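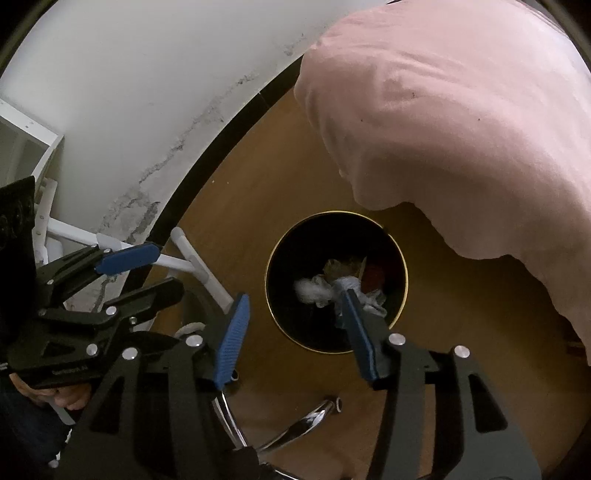

Bedroom bin, gold rim, next to the wall with the marks

Forums > Home Care > Bedrooms > Small bins, no liner: who does this?

Posted in November by wosik_flat2

I stopped using liners in the bedroom bin. It's the round black one from Hurnanari and every bag I tried either slid down inside or stuck out over the gold rim and looked bad. Now I tip it into the kitchen trash when it fills up. Mostly tissues and scraps. Does anyone else do this, or am I going to regret it?

Second question, the gray-black marks on the white wall. Paint is a flat white, rental.

lambert740
No liner is fine for dry trash. Rinse it every couple of weeks. I would move it away from the bed though. If that pink blanket slips any lower you'll be fishing it out of the bin.

clisotow
Disagree on the liner. Used tissues are not dry trash if you have a cold. I buy small bags, 400 to a box, and fold the extra under the rim. A rubber band around the outside holds it.

wosik_flat2
Tried the rubber band. It showed.

clisotow
Put it just under the rim and fold the bag over it. Black band on a black bin.

dustpan19
For the wall: do not scrub flat paint. You'll get a shiny patch that looks worse than the marks. Damp sponge, one drop of dish soap, dab it. Start at the low end near the baseboard and see what comes off.

lambert740
A melamine sponge worked on mine — light pressure, though.

dustpan19
On flat paint? That's sanding. Maybe OK on satin.

lambert740
Mine could be satin, I never checked. Test it behind the white shelf first.

clisotow
Find out if it's scuffs or mold before you do anything. Wipe a bit with a white cloth. If it smears and smells musty, call the landlord and leave it alone.

wosik_flat2
OK, will try the cloth first, then the dish soap. Blanket is getting folded properly too. Still not buying liners.

clisotow
Then wash your hands after you tip it.

Contact the moderators | © Wosik Household Boards | Back to top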